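Faux Flowers and Vases: Your Questions

We get a lot of mail at the Blomqvist shop in Prandville about arranging artificial stems at home, and much of it circles back to the same few worries. I've gathered the most common ones here, so pour yourself a coffee and have a wander through.

How long should my stems be?

Longer than you think! Hold the stem next to the vase before you cut anything, and let it stand a good bit taller than the rim. You can always bend the wire at the bottom to lose some height, and you'll be glad of the extra if you change vases in November when the heavier glass comes out.

Do I need to do anything to them when they come out of the box?

Yes, and please don't skip it. They've been lying flat, sometimes for months, and the leaves get pressed against the stem. Open each one out with your fingers, starting low and working up, and give the stem itself a gentle curve (real roses are hardly ever straight). I usually put the kettle on and make an evening of it.

Will a patterned cloth or wallpaper fight with the flowers?

It can, but a small, quiet print is a lovely partner. Vines and little leaves in sage and gray, with a speck of rust red here and there, sit back nicely and let big green serrated leaves do the talking. Keep the white background and you'll have room to breathe.

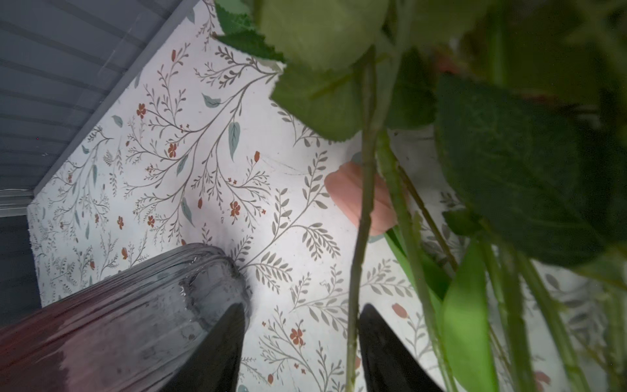 Aden wrote in to say that a busy print made every bouquet look messy until the stems were cut down to three, and that a tinted vase helped more than any new flowers did. I'm inclined to agree about the vase.

Clear glass or colored?

Clear glass shows the wire ends, so you'll want pebbles or a little moss in the bottom. A dark red or maroon tint hides a multitude of sins down there, and ribbing in the glass helps too. Our Denduvthorpe vase, item 3864, is 26 centimeters tall and suits most of the longer stems.

How do I clean the leaves?

A soft paintbrush for the fuzzy or toothed ones, a barely damp cloth for anything smooth. Try a leaf at the back first, as some dyes run.

Can I put them in a sunny window?

You can, though the greens will fade in time. Mine get turned every 7 weeks or so, whenever I remember, and they've kept their color pretty well.

Can I return stems I've already bent?

Of course, so long as they haven't been cut. Pop the order slip in with them and we'll take care of the rest.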